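Virstead Community Help > Simulation and Robot Learning

How many demos before I give up on strawberry-in-bowl?

flasano_shed
2019-03-09

Hi all, hobbyist up in northern BC here. I'm teleoperating a simulated arm and recording demos of one dead simple job: pick up the strawberry, put it in the bowl. I've got 110 so far and the policy I trained on them still dithers over the berry like it's scared of it. Gripper view during an approach: 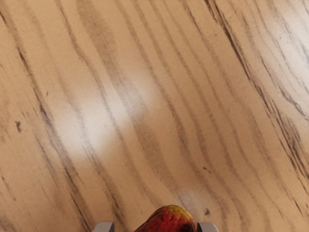 Gripper cam, strawberry between the fingers

Do I just need heaps more, or is my recording sloppy? I do the lot in one sitting with a coffee, and I reckon my last 15 are a fair bit lazier than the first ones. And how do you folks decide when an episode's finished?

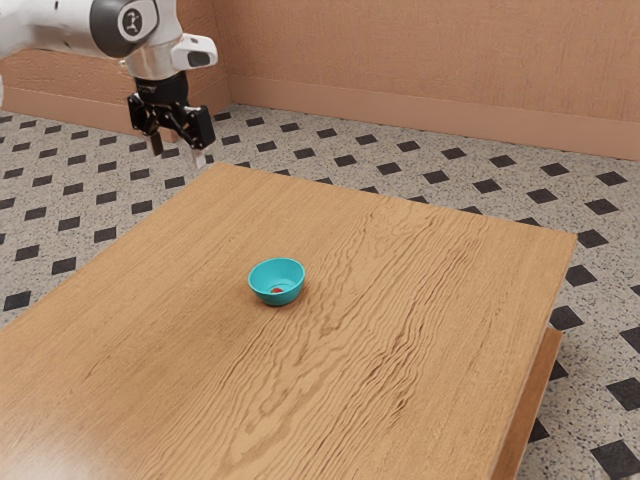
Camera placement is the other thing bugging me. I've got a side view, a gripper view and one from straight overhead. From the side the bowl's grand, nice bright teal against the brown table, but whatever's in it is only a speck of red. Should I move that camera closer or leave it be?

kocsis_bench

More demos will help, but vary them first! I had 53 careful ones beat a much bigger pile, purely from shifting the start positions and the bowl every time.
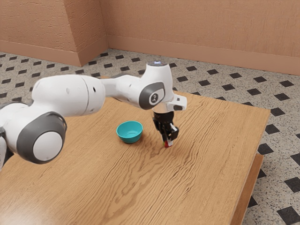
Slow down near the grasp too, and don't hover while you make up your mind. If you pause there, the policy learns to pause there (ask me how I know). I'd chuck your lazy ones and redo them fresh. Leave the side camera where it is, the arm's whole path is worth more to you than a close-up.

pesula_fan

just get more data mate. mine has 1,427 episodes and works ok most days

flasano_shed

Cheers, both. I'll bin the tired ones tonight. Still stuck on where to end an episode though, so I've been going by the overhead view.

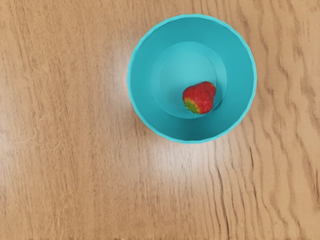 kocsis_bench

Overhead's good for that. I check that the berry's in the bowl and the arm's well clear, then hold ten more steps and stop recording. Pick one rule and go back and trim your old episodes to match it.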